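Aug 15, 2020
By the Clandora project lead

Hello again from Clandora, and thank you for being patient with me on this one. The last report went out in February, when we had plane tickets booked for the Karaki border talks and a nice conference room reserved. Well, you know how that went.

So let me start with the talks. The two delegations haven't met in person since winter, but they are meeting on screen every other week, and I'm happier with that than I expected to be. People who used to read prepared statements at each other for an hour now get bored and start talking about the river crossing (finally!). The crossing is open three mornings a week for farm goods. We had asked for five, so I'm counting it as a partial result in the table I sent separately.

The bigger piece of your grant went to the Skollard briefing series, which explains the ceasefire terms to people living on both sides of the line. We printed 2,000 copies of the first booklet and 1,000 of the second. The second run was smaller because the paper price jumped, and I didn't want to dip into the travel line without asking you first. Can I dip into the travel line? There's plenty sitting in it, as you can imagine.

Our office is up and running again, with a reduced crew and a sign-up sheet for desks. I've been in most days. The internet is better than at my apartment and the translators like having somebody to call.

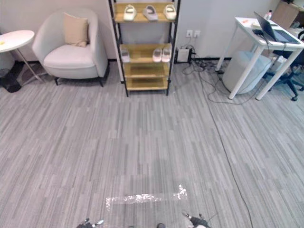
The office, gray striped carpet and white side table.

Justance, our partner on the legal side, finished its review of the prisoner exchange lists in June. There were 250 names to check against two different spellings systems, and 50 of those are still disputed. I had hoped to bring you a lower number. The foreign ministry on the eastern side changed its contact person twice, and each time we had to send the whole packet over again from the beginning. Justance thinks the new contact is serious about it. I'd say I'm cautiously with them, but I wouldn't put a date on the next exchange yet.

One thing I got wrong: I told you in the winter that the sanctions question would stay out of the Karaki talks. It came up in the second online session and it has come up in every session since. We don't have a mandate to discuss it, so our moderator parks it on a list and moves along, but the list is getting long and both sides have noticed. I'd like an hour with your policy people before the fall round to talk through what we can say.

Spending is under budget overall, mostly travel. Receipts are in the shared folder, except for the second print invoice, which I'm still chasing.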